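Cikstead Library News

Changes to the reading room and the local history shelves

The reading room on the second floor is open again from this month. The work took longer than planned because the old radiators had to come out before the floor could be finished, and the first set of replacement pipes was the wrong size. Thank you to everyone who used the small room by the stairs in the meantime.

The local history shelves have moved from the back corridor to the wall nearest the street. They now run in order of place, then date. Jurura comes first, then Lunen, then the rest of the county. Town directories are on the bottom shelf, as they are heavy. The 1937 directory is back from the binder and can be used again, but please ask at the desk for it. It has a new spine and the fold-out street map has been repaired along two of its creases. The advertising pages at the back are still fragile and should be turned slowly.

The Munteanu collection is also now in the reading room. It holds 1234 items, most of them letters, receipts and shop account books from the family's hardware business on Mill Street. A typed list is kept in the blue binder on top of the cabinet. The list follows the boxes as they came to us, so letters from the same year may be in different boxes. We plan to fix this, but it will not happen this summer. If you find something in the wrong folder, leave it where it is and put a slip in the folder with the item number and the date you saw it.

Newspapers on microfilm have not moved. The older of the two readers still has a loose focus wheel, and prints from it come out gray on the left side. Use the other one if it is free. Prints are charged by the page, as before, and can be paid for at the front desk on your way out.

A few rules have changed. Pencils only, for all the boxed material. Bags go in the lockers — the key is returned when you leave. You may bring a laptop. Up to 6 folders can be out at one time, and they need to come back before you ask for more. Food and drinks stay downstairs, including water bottles with lids.
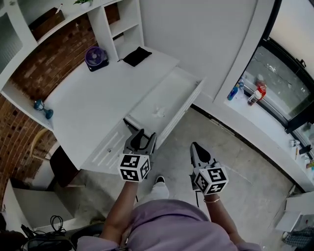
The new desks were chosen for people working with large or awkward items, such as maps and account books that have to be opened flat. The old tables were narrow, and bigger volumes hung over the side. A white desk with a broad flat top gives a map more room, and pencil marks and eraser crumbs are easy to spot on it before you pack up. Please wipe it down with the dry cloth only. Cleaning spray leaves a film that can transfer to paper.

Scanning of the county fair programs continues. The years up to 2000 are done and can be viewed on the reading room computer. We are still missing several programs from the years after that. If you have one at home, we would be glad to borrow it for a few days, and we will return it in the same condition.

Requests for boxed material should be handed in before noon if you want to see it the same afternoon. Request forms are on the counter and on our website under Local History.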